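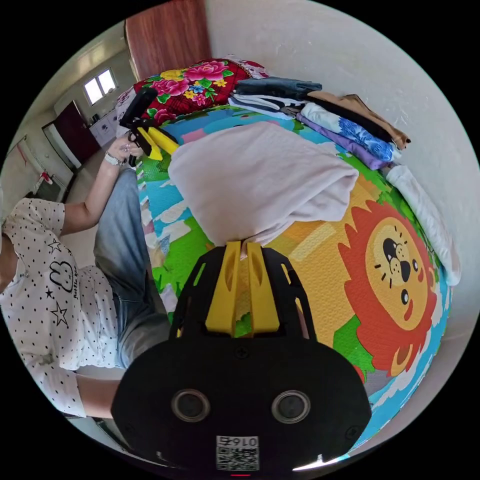
August 10, 2025
By Feven Admasu

The quilt swap is back, and this year we've got the big hall in Gendovville! Last May we squeezed into the library basement and still traded 89 quilts in one afternoon, so I can't wait to see what happens with proper tables and decent light.

Bring any washed quilt, blanket or bedspread you're ready to part with – crib size up to king – and take home a different one. Kids' prints go fast, so come early if you want one. 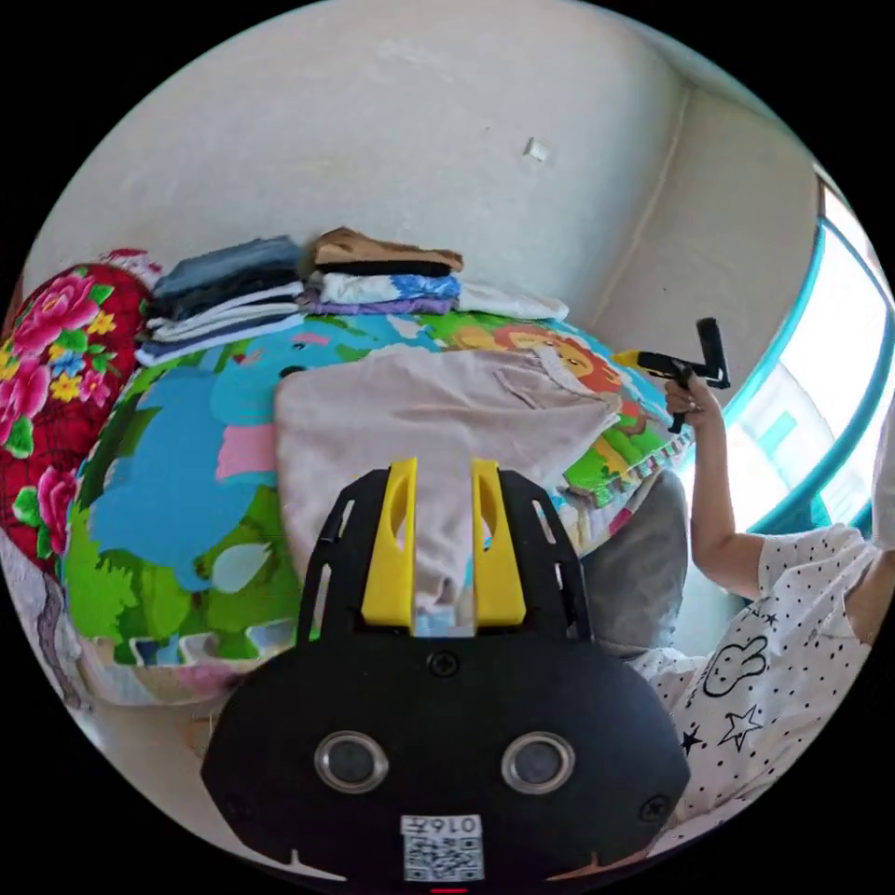

Banafsheh Hosseinzadeh will be at the mending table again with her huge tin of thread, showing people how to patch a worn binding by hand (I finally fixed mine last year and I'm still thrilled about it). Her lesson takes 20 minutes and needles are provided.

Leftovers go to the shelter in Triltham. Doors open at ten, and parking is behind the hall on the Van Damme side.

Last updated: August 10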